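Singers wanted for parish choir, all voices

The choir of St Brannoc's, Drenel, is looking for new members from June. We have places in every section and are especially short of tenors and second altos.

We sing at the main Sunday service and at weddings and funerals when asked. The music is mostly plainchant, hymns and short motets, with a larger work twice a year. The next of these is a setting of the Requiem, to be sung in November with the Clirley Singers.

You do not need to be a churchgoer. Several of our present members are not. You should be able to hold a part with others next to you, and be willing to learn notes at home between rehearsals. Reading music helps but we do not insist on it – practice tracks are sent out for each part.

Rehearsals are weekly in the parish hall, from 7.30 to 9.15 in the evening, with a break for tea. Please tell the section leader beforehand if you cannot come.

We are also looking for 3 choral scholars aged 18 to 25. Each scholar receives £2,000 for the year, paid by the term, plus a singing lesson every month with Fernanda Marinho. Scholars are expected at 40 services over the year and will be given short solos.

There is no audition for ordinary members. Come to two rehearsals, then have a short talk with the director of music, Iraklis Papadakis, who will check your range. Scholars will be heard in June and should prepare two pieces, one of them sacred and one in a language other than English. An accompanist will be provided – bring a clean copy for her.

Music and folders are lent free of charge. Robes are supplied for services, but black shoes are not. The subscription is £5 a month and is not charged to scholars or anyone under 18.

To apply, or to ask a question, write to Catarina Teixeira at the parish office. Scholars should add a letter from a teacher or choir director.

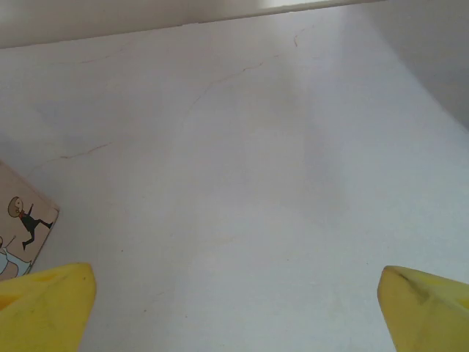
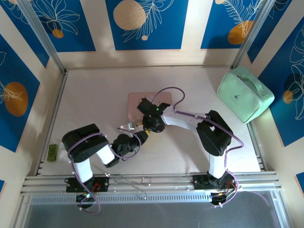
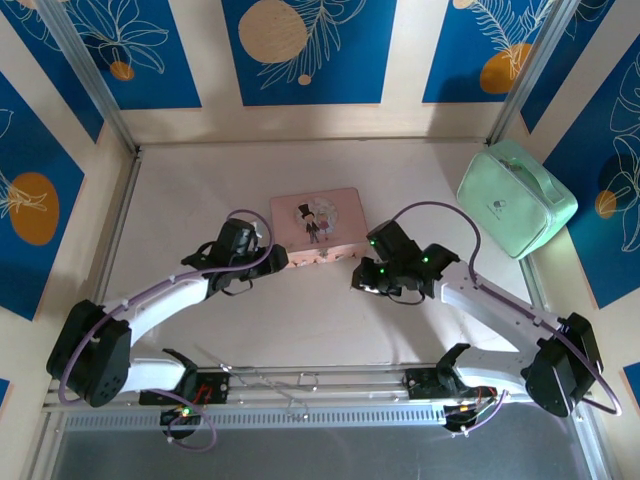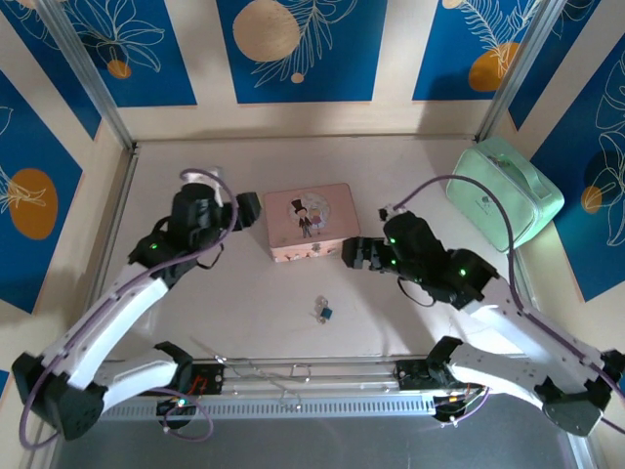

St Brannoc's Music Department
Notice posted May 22, 2018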